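Dec 22, 2021
Moushumi Barua, faculty advisor, Lesescombe Robotics Club

Progress report to the Marikar Fund, second period

We have now spent $2,970 of the grant, most of it on things we meant to buy. The remainder is held for shipping, which has been the club's most reliable opponent all fall.

The students picked household pickup as their project, on the theory that they were experts in bedrooms that need it. The hand-held gripper, which they named Feno before it had any screws in it, lets a student do the grabbing by hand while the camera records what the jaws are up to. Those recordings are supposed to teach the arm the same job. The arm itself is still on a bench waiting for its second motor controller, and I would rather report that here than have you discover it on a visit.

We have 109 recordings that pass our own check. The check was written by Vilgot Björklund, a junior, who then failed most of his own work with it and was very decent about it.
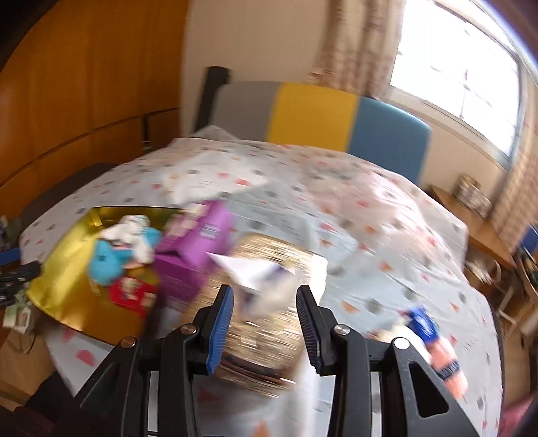 Soft items remain the hard part. A box tells you where its sides are. Cloth has no such manners, and the students have rewritten the instructions for it several times, each version longer and more bitter than the last. The current one asks people to slow down before closing the jaws. Compliance is mixed.

Attendance has held up. Meetings run up to 26 students when there is food and settle at a smaller, more useful number when there isn't. The Hamness meet went less well than the application promised. We placed in the lower half, lost points for documentation, and came home with a great deal of interest in documentation.

For January we plan to mount the arm, record 20 more sessions with cloth only, and finish the parts log you asked for in September. The log exists. It needs to agree with the receipts.

Questions about the budget: write to the club office, Lesescombe Robotics Club
© Lesescombe Robotics Club | Back to top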